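About Kesska

Kesska began at a kitchen sink one February, when Austra Pētersons was trying to match the deep red of her grandmother's wool shawl and had already ruined two good saucepans. She brought the results to her neighbor Lộc Đoàn, who had taught high school chemistry for years and could never leave a puzzle alone, and before long the two of them were dyeing yarn for half the knitters in town (and a fair number of their cousins).

These days we work out of the old creamery in Laur, where we dye wool, cotton and linen in small batches and run classes for anyone who wants to learn. Our color book has 448 shades in it, and we keep the recipe for every one, so if you run short on a sweater sleeve three years from now, please write to us! Mogens Brynjólfsdóttir looks after the mail orders and will go to great lengths to find you a match.

Classes hold up to 5 people, with tea at 3 p.m. and plenty of time to chat. 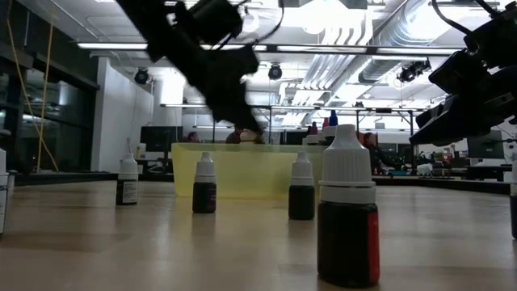 Dropper bottles and a yellow bin on the table.

Beginners are always welcome, and so are people who just want to come and smell the wool. Wear something old, and ring the side bell, as the front one sticks.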